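Narnport Seating & Tables
Home Tables Chairs Trays Bulk Orders Contact

Print this page | E-mail this page

PAKETTI 52 CAFETERIA TABLE

Pale top table for lunch rooms, food courts, staff canteens. Ships flat. One person can put it together, two is easier. Item 742.

Top is sealed on both faces so it won't bow if one side gets more damp than the other. Wipes clean with plain dish soap. No bleach please, it dulls the finish and we can't fix that under warranty. Coffee, ketchup, mustard all come off if you get to them the same day.
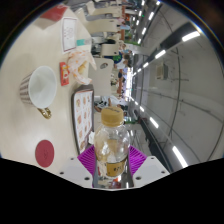 Specs

Top: 52 inches across
Base: single column, steel, powder coat
Feet: screw-in levelers, up to 3 inches of travel
Load: 600 lb spread evenly. Don't stand on it.
Edge: rounded, replaceable strip on the Steiner version only
Assembly: hex key in the box. Bring your own level.

Choosing a size

Measure the room first. Then measure the gap you need for chairs pushed back, people forget this every time. Trays eat more space than plates do, so if you serve on trays go up one size from what the chart says. Carts need a clear lane too. If the lane is tight call us before ordering, returns on assembled tables are a pain for everbody.
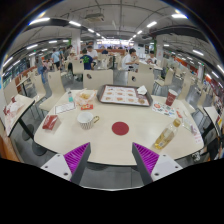 Tray and bakery bag on an off-white top.

Tops and finishes

Cream and off-white in stock. Gray is special order, allow extra time, no cancellations once it's cut. White shows scuffs less than you'd think, shows ink more. Dark tops look sharp for a month and then every tray scratch is there forever. Our opinion. Plenty of customers buy the dark anyway.

Pestine base is the heavier one. Get that if the floor is uneven or kids will be leaning on the edge. Costs more to ship.
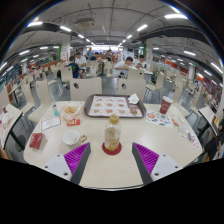
Reading time: 2 min

Care

Wipe between sittings. Soft cloth, not the green scrubby side. Dry the underside if you hose the floor down. Tighten the column bolts after the first week and then every August or whenever you do your deep clean. Wobble is nearly always a leveler, check those frist before you write to us.

Stickers: warm them with a hair dryer and peel slow. No razor blades.

Ordering

Price by quote, depends on quantity and zip. Curbside delivery unless you ask for inside. Check the carton before you sign. Dents noted on the slip get replaced, dents found later get argued about.

Spare levelers and bolts sold by the bag, see Parts.

Page updated 2020-11-15

Contact us | Copyright Narnport Seating & Tables | Back to top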